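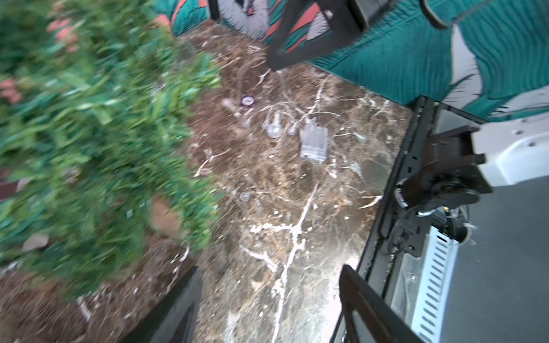 Questions About Our Bead and Trinket Swap

By Floarea Vasiliu
February 6, 2025

What is the swap, exactly?

You bring beads, charms, buttons, findings and any other small craft bits you've stopped using, and you go home with somebody else's. We started in the back room of the Proststead library with two card tables, and now we fill the main hall! There's no money involved and no selling. People just love digging through little things, and so do I.

Do I have to bring something to come?

No. First-timers are welcome to come empty-handed and take a small bag home. If you catch the bug (you will), bring something next time.

What makes a good contribution?

Anything smaller than your palm that a person could string, sew, glue or wire. Glass beads always go fast, and so do odd buttons - single ones too, don't throw those out. Old costume jewelry is wonderful because you can take it apart on the spot. Please leave out anything with a sharp broken edge, loose needles, and liquid glue that has already been opened.

How should I sort my things?

By size is plenty. I used to ask for color and material, and Minoru Fukuda very kindly pointed out that half the fun is finding a tiny green drop bead in with the big wooden ones. He was right. Small lidded boxes or zip bags both work well. Write your name on any container you want back.

How many pieces can I take?

We go by the scoop. Everyone gets five scoops in the first hour, and after that it's open season until we pack up. Last September one table alone started with nearly 700 glass beads and we swept it clean by lunch!

Can children come?

Yes, please bring them! The kids' table has big beads and thick cord, and they can make a bracelet while you browse. Children under three need to stay with you the whole time, as so much of what we put out is small enough to swallow.
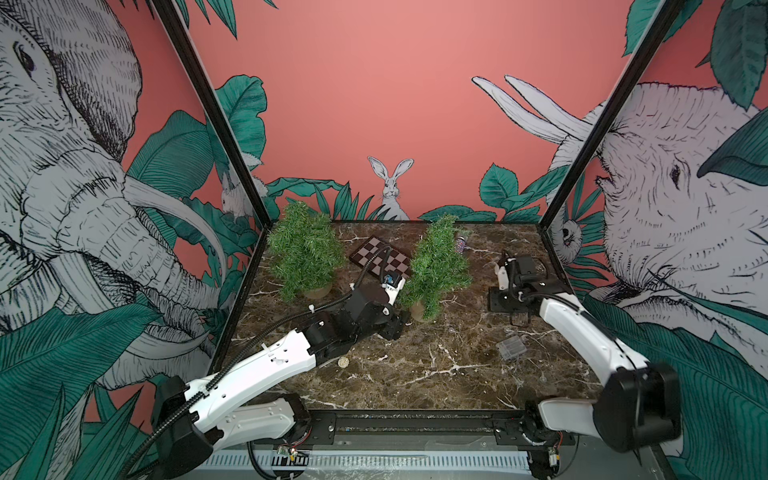

Will there be anyone to help me with a project?

Minoru runs the repair corner and can show you how to restring a necklace or close a jump ring so it stays closed. Bring the piece and all its parts in one bag. There are 26 chairs in that corner and they fill up early, so head there first if you have something to fix.

What happens to the leftovers?

They go into our lending boxes, which any local class or club can borrow for two weeks. Ask at the front desk.

Contact: Proststead Bead and Trinket Swap, care of the library front desk | © 2025 Floarea Vasiliu | Back to top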